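**Ticket 3178: grocery order, packing problems and a partial refund**
Status: open
Opened by: Lovely Dagdag
Assigned to: Aiguo Cui, Zamano order support

Hi Aiguo! Me again, sorry. 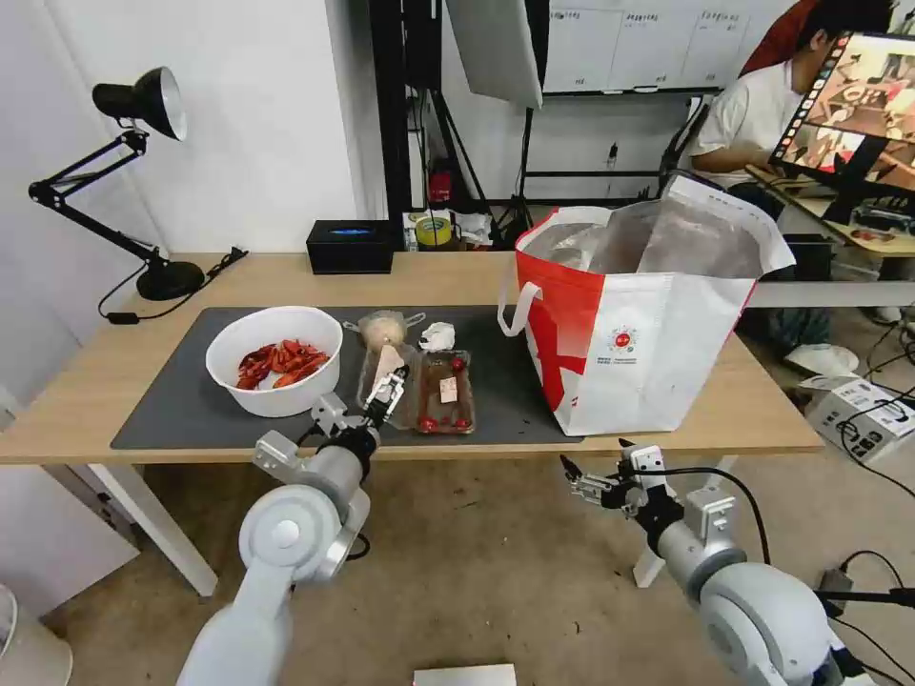
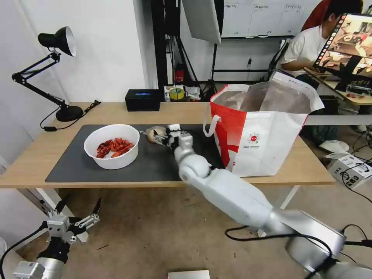
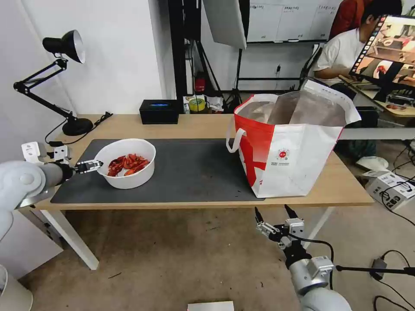
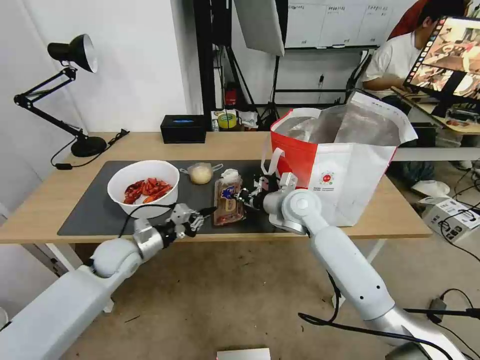 So the crayfish first, because that's the part I'm most annoyed about. I paid for the large portion and I'm pretty sure I got the regular one (I order this all the time, it's basically my June tradition!). Could you check what the kitchen rang up? The app only says "crayfish, cooked" on my end, with no size at all.

Second thing, the bag. I put down 5 for the insulated one and then got charged for it twice. It's a nice bag, I'll happily keep it, but I only want to pay for it once please!

The bun and the tomatoes I have no complaints about. I did ask for 2 buns though, and the second one never made it onto the receipt, so I think that one just got lost on your side. No need to send it now.

What I've tried so far:

- logged out and back in, same total
- opened the order in the browser instead of the app, same total
- tapped "Report a problem," which spins and then drops me back on the home page

**Update, 4:50 p.m.** The refund form finally loaded! It took the bag charge fine, but it won't let me pick the crayfish, it's grayed out. Can you do that one by hand from your end? Store credit is okay with me if it's faster.

**Update, 5:20 p.m.** Got the email about the bag, thank you! Still waiting on the crayfish, so please leave the ticket open.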